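The case for the dull meeting

My town council meets in a room above the library on Stallgate, at seven in the evening, and for most of the year almost no one goes. The agenda runs to ten items on a normal night. Two of them will be the minutes and the date of the next session. The rest are things like the drainage contract, the lease on the old bus depot, and whether the benches on Sotelo Street should be replaced or repainted.

I have been going for 4 years. I'm not on the council and don't want to be. I started because of a parking change on my own block, and I kept going after that was settled, which surprised my family. I think more people should do the same, and I think the people who run these meetings should stop trying to make them exciting.

That second part is what gets me into arguments. The current thinking is that public meetings are dying and have to be livened up. Last spring the council hired a firm called Skitura to help with what was called engagement. We got sticky notes. We got a wall map where you could place a colored dot on your favorite part of town. We were put at small tables with a facilitator and asked to imagine the main street as it might be someday. The turnout was 80, the best in years, and the council was very pleased.

I went to it and I had a decent time. I put my dot on the footbridge. But I came home without having learned one thing about how the town spends its money, and I could not have told you what was going to happen to the dots. At the next regular meeting, when the budget for the main street was on the agenda, the public seats were back to the usual handful. The notes from the workshop were mentioned once, as an appendix.

What bothers me about the workshop format is that it gives people a feeling of having taken part and very little to hold the council to. A vote in a dull meeting is written down with the names of the people who voted. A motion has wording. If the wording is bad, someone can stand up and say so before it passes, and that objection is written down too. A sticky note has no standing of any kind. It can be summarized as support for almost anything.

The footbridge is a good case. Plenty of dots went there besides mine. Months later the staff report on the bridge said residents had shown "strong interest in the site," and used that to recommend a study of whether to move it. I doubt that many of the people who put a dot on the bridge wanted it somewhere else. I certainly didn't.

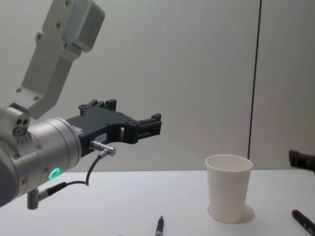 Some readers will say I have this backward, and one already has. After I made a shorter version of this argument in the neighborhood newsletter, a reply came in from a parent on Gerkuvik Hill. The regular meetings start at seven, the reply went, and seven is bath time. The workshop had child care and was held in the afternoon. The workshop was the first time in ten years of living here that anyone had asked this person what they thought, and being told it was the wrong kind of meeting felt like being told to go home.

I have thought about that letter a good deal. The point about the hour is right and I should have made it myself. A meeting that starts at seven and gets to the item you care about at a quarter to ten is not really open to anyone with small children, or an early shift, or a bus to catch. Child care ought to be there every time. So should a rule that items with public comment go first, in the order they were printed. These are cheap changes. They have been asked for more than once and put off.

Where I don't agree is on being asked. I'd like the parent on Gerkuvik Hill to be asked, and then I'd like the answer to count for something. If the afternoon slot and the child care had been attached to the real budget session, with the real figures on the table, the same 80 people might have come. Some of them would have been bored. I think most of them could have stood it.

We put up with boredom in plenty of other places when the thing matters. People sit through a mortgage signing. They sit in a hospital waiting room with one old magazine. They read the whole letter from the school about the bus routes. Dullness doesn't drive people off when they can see what is at stake. What drives them off is not being able to see it, and the council could do much more about that than it does.

The agenda is the place to start. Item 4 in May was listed as "Amendment to schedule, depot parcel." I had been coming for years and still had to ask the clerk what it meant. It meant that the depot would be leased for storage for another term and would not be opened up as a market hall, a thing people in this town have been talking about for as long as I have lived here. If the agenda had said "Should the depot stay closed?" the room would have been full. Nothing about the meeting would have needed to change. The same seven members would have read the same report in the same flat voices, and there would have been people in the chairs to hear it.

I'd also like the minutes posted within two weeks. At the moment they go up after they are approved, so if you missed a meeting you find out what was decided after the next one is over. A draft marked as a draft would do fine.

None of this needs a consultant. Skitura's contract is up for renewal in the fall, and I'm told the plan is for a second round of workshops, this time on the library. I will go – I like the library, and the cookies were good. But I'd trade the whole round for plain wording on the agenda and somebody to watch the kids on a regular meeting night. I have put that in writing to the clerk as a request for the agenda, so that it has to be either taken up or turned down.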